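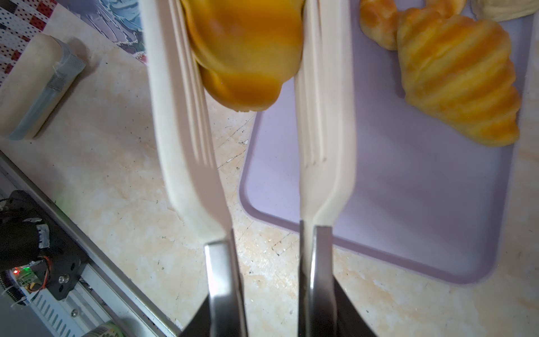
How to Start a Textbook Lending Shelf at Your Community College

If you teach, advise or study at a two-year college, you already know somebody who tried to get through the first weeks of a course without the book. Maybe they were waiting on financial aid, maybe they were hoping the old edition would do. A lending shelf is a wonderfully low-tech answer to that. Ours started in February with a single bookcase in room 2218 and a clipboard, and it is still one of my favorite things on campus!

These are the steps we followed, with the changes I'd make if I were doing it over. You can do this in one department or for the whole college. I'd start with one department.

Step 1: Find out which books students need

Don't begin by collecting. You will be offered a mountain of books the minute word gets out, and most of them will be for courses that stopped running ages ago (I say this with love, and with a garage that still has some of them in it).

Ask the department office for the list of required titles for the coming term. Mark the courses with the highest enrollment and the ones where the book costs the most. Wherever a course shows up on both counts, put it at the top. Intro biology, statistics, anatomy and accounting are the usual suspects.

Then ask the instructors two questions: which edition do you require, and would the edition before it be okay? Güven Çınar, who teaches statistics here, went one better and wrote up a page of matching problem numbers for the old edition and the new one. We taped a copy inside the front cover of every old one on the shelf. If you can talk your instructors into that, do it. It doubles the useful life of a book.

While you're at it, check whether the college library already keeps copies on reserve. Reserve copies usually can't leave the building, so a lending shelf fills a different need, but you don't want to surprise the librarians. They're also the people who know most about lending books and, in my experience, they are delighted to be asked.

Step 2: Get a room, a bookcase and a person in charge

You need a spot that is unlocked during the day and has somebody nearby. A tutoring center is perfect. So is the waiting area outside advising. A hallway looks tempting, but books in hallways wander.

Put one name on the project. Several people can help, and should, but students and deans both want to know who to email. For our first year that was Nermin Öztürkmen in the tutoring center, and when she moved to a new office she handed over a folder with the list of titles, the loan form and the passwords. Start that folder on your first day.

Get permission in writing from whoever controls the room. A short email is fine. Ask about fire rules too, as some buildings don't allow freestanding bookcases near a door.

Step 3: Raise a little money

You can open with donated books alone, but a small budget lets you buy the titles that never get donated. We opened with $900. Used copies went a lot farther than I expected, and we came away with 50 books, including a whole row for anatomy.

Good places to ask:

The college foundation. Most have a small grants program for staff and faculty, and the form is often a page or less. Ask for a specific amount tied to a specific list of titles. "We would like to buy used copies of these books for these courses" is a much easier yes than "we would like to support student success."

Student government. They have funds, they know the problem firsthand, and they may well want to put their name on the shelf. Let them!

Retired faculty. Send one warm email at the start of the term. You'll get checks, you'll get books, and you'll get some lovely stories about the old science building.

Local employers. A clinic or an accounting office that hires your graduates may be glad to sponsor the books for one program.

If money comes in from outside, have it go through the foundation or the business office, never through anybody's personal account. Donors will want a receipt and you will want to sleep at night.

Step 4: Write the loan rules on one page

Keep it short enough to read while standing up. Ours covers:

Who can borrow: any student registered for the course this term.
How long: until the last day of finals.
How many: one book per course.
Writing in the book: pencil only, please.
What if it's lost: come and tell us. There is no fine.

That last line starts arguments, so talk it through before you open. Fines scare off exactly the students you are trying to reach, and chasing them eats up hours. We chose to skip them, and I'd choose the same again. If your group decides otherwise, put the amount on the page in plain view.

Don't ask students to prove they need help. No income questions, no letters, no forms to be signed by an advisor. If you run short of a title, use a waiting list in the order people asked.

Have somebody read the page who had nothing to do with writing it. Elif Naz Soylu was a first-year student when she read our draft and she circled the word "circulation" with a big question mark beside it. Out it went.

Step 5: Set up a tracking system you'll keep using

A spreadsheet is plenty. Give every book a short code, write the code on a sticker on the spine and again inside the back cover, and make one row per copy. The columns we use are code, title, edition, course, borrower's name, college email, date out, date back and notes.

Keep the sheet private. It holds student names, so only the people running the shelf should be able to open it, and at the end of the year the borrower column gets cleared. Check with the registrar's office if you're not sure what your college allows.

We tried a checkout app for a while and went back to the spreadsheet. Whatever you pick, a person who has never seen it should be able to check out a book while a line is forming.

Step 6: Open a week before classes

Timing matters more than posters. Students who are short on money make decisions about books before the first class meets, so open the week before and stay open a bit later than usual on the first two days. We stayed until 8 p.m. so evening students could come by on their way out, and that was when it got busy!

Ask instructors to put one line in the syllabus, right under the required text: "Copies may be available on loan from the lending shelf," with the room number. Ese Osagie in advising also put it in the email that goes to every new student, and those two lines of text brought in more people than all our flyers together.

Be cheerful about it at the desk. Borrowing a book should feel as ordinary as borrowing a pencil.

Step 7: Get the books back

Send a friendly reminder two weeks before finals and another on the last day. Put a return box where students already go – next to the testing center is ideal – and label it in big letters. Expect a small rush of returns in the first days of the following term too, often with an apology. Accept the book, skip the apology, ask if they need anything for the new term.

Then go through the shelf. Pull anything with missing pages or an edition the instructors have dropped, fix the loose stickers, and update your list of wanted titles. Müzeyyen Eren does this with us every summer, and she writes little notes on index cards for the next borrower ("chapter on enzymes is hard, keep going"). Students have started adding their own.

A few things that come up

Access codes. Many courses now require an online code that works for only one student. A lending shelf can't solve that, but you can ask the bookstore whether the code is sold separately and post the answer by the shelf.

Calculators. Once you have a system for books, it works for graphing calculators too. Take the batteries out over the summer.

Free textbooks. Some instructors will switch to an open textbook once they see the demand. Offer to print and bind a few copies for the shelf, as plenty of students still prefer paper.

Summer term. Decide early whether you're open. If you aren't, put a sign up with the date you'll be back and an email address somebody checks.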